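Grabbing From the Wrong Side: What My Arm Learned From Bad Grasps

Project report, robot learning lab course

What I wanted to find out

So the question I started with in December was pretty simple. If you teach a robot arm a task by demonstration, and every demonstration is clean and tidy, does the arm fall apart the moment something is a bit off? I had a hunch it would, and I wanted numbers. My task was mugs, because our lab has plenty of mugs and I'd already spent weeks on the grasping code for them.

My project partner Ewan Nisbet built the data logger, which we called Skalach, and I did the training side. We both did the demonstrations (my wrists are still recovering!).

How the data was split

We recorded 200 demonstrations in total. The first 100 were what I called "clean" – mug upright, handle toward the gripper, nothing in the way. The other 100 were "messy", where we started with mugs lying down, or turned so the handle was hard to reach, or close enough to another object that the fingers had to squeeze in. I trained one policy on the clean set and one on the messy set, same network, same number of steps, same everything. I would have loved a third policy on a half and half mix but we ran out of time on the shared computer.

One thing that took me way too long to sort out was the tilt of the mug after a grasp. If the fingers close on the body of the mug a little off center, it can swing, and then the handle isn't where the policy thinks it is. I ended up adding the tilt as a label for every grasp, which I did by hand, frame by frame, with a lot of coffee.

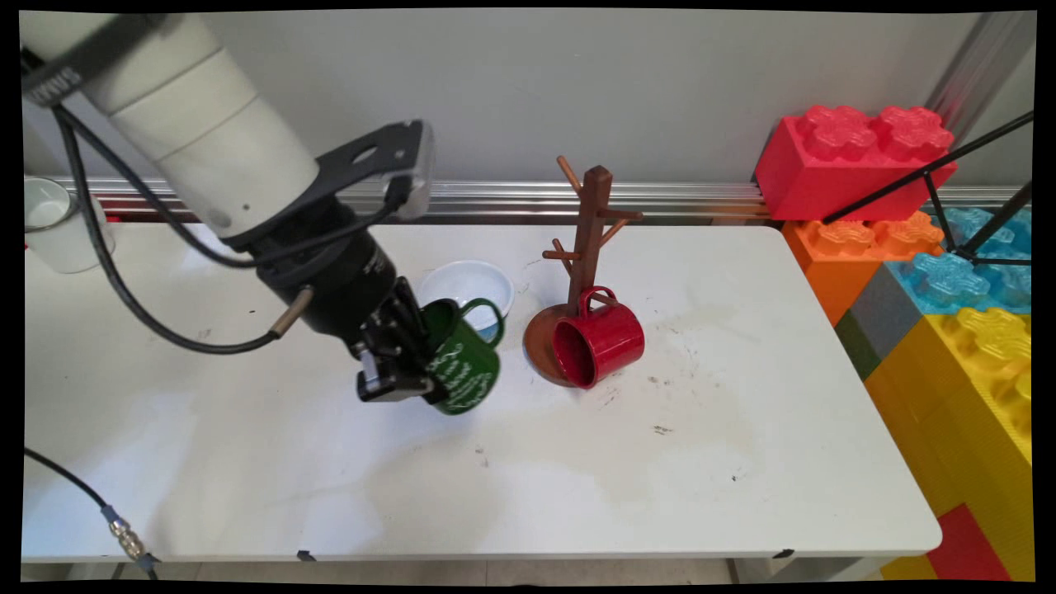
Green mug held at a tilt next to the mug tree, with the red one on its side against the stand.

I sorted the tilts into 4 bins, from nearly upright to nearly flat. The bins are a bit rough, and Ewan and I disagreed on plenty of them, so we each labeled the whole set and then argued over the ones that didn't match. If I did this again I'd get the angle from a marker on the mug and save myself the arguing.

What happened

We ran 500 test trials, split evenly between the two policies. On upright mugs the clean policy was a little better and also smoother to watch. It goes straight in, closes, lifts. The messy policy hesitates more, I guess because some of the people in its training data (me) hesitated a lot.

On tipped mugs it flipped completely. The clean policy kept trying to come in from the top as if the mug was standing up, and then it would push the mug along the table and chase it. The messy policy got hold of them far more often, and when it missed it usually backed off and had another go. I never trained it to do that on purpose, but Ewan's demonstrations are full of second tries, so I think it picked that up from him.

Hanging the mug on a peg was hard for both. Most of the failures I looked at were in the two flattest bins, where the handle ends up pointing somewhere the wrist can't easily fix.

Things I'd change

I'd want the mixed data policy first of all. I'd also want more than two people demonstrating, so it's easier to tell what comes from the mess and what comes from our habits.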